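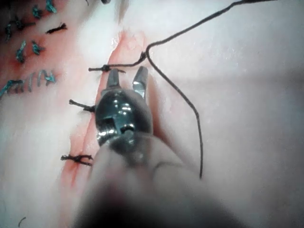

Subject: Re: [suture-practice] Pads that tear, and spacing of the knots
From: Gregor Lennox

Dear Keir, dear all,

Keir McIver wrote:
> I am on my third pad since April and the edges tear every time I
> pull the knot down. Is it the pad, the thread or me? I have the
> Brender one with the wounds already cut. Also, how far apart do you
> put your interrupted stitches on a long wound? My tutor says one
> thing and the booklet says another.
> Keir

I had the same trouble with the Brender pad, so I can perhaps help a little. Please excuse my English, I learned the names of these things in another language first.

About the tearing. I believe it is mostly the distance from the edge. In the beginning I took very small bites, because they looked tidy, and the thread went through the top layer like a wire through cheese. Now I go in further from the wound, and I try to come out at the same distance on the other side. It also helps to lay the first throw flat and stop when the edges touch. If you pull until the skin makes a little hill, the knot is too tight – in a pad you will see a tear, and in a patient it would be worse.

About the spacing. I do not measure. On a long cut I put one stitch near the top, then the next ones down the line, and I look at whether the wound opens between them. If I still see a gap, I add one in the middle. The booklet of Allix gives a fixed distance, but I found that it does not suit every pad. The softer ones need the stitches closer.

I use black thread for the wound I am working on and keep the green stitches from before in the corner of the same pad. In this way I can compare the old work with the new without taking photographs or notes. Black is also easier to see against the pink when you must find the short end. I leave the tails a bit long while I practise and cut them again later, if I have patience.

One more thing about the long end. Mine always wants to bend and lie across the place where I need to work. I pull it away to the side before each new throw. It costs two seconds and I lose the thread less often.

If you want to try another pad, Rutherford sells one for 23 pounds, with 15 wounds in it. The Pellura is softer, but I did not like the smell.

Could you tell us which needle you use? If it is a round one, this may be a part of your problem.

With kind regards,
Gregor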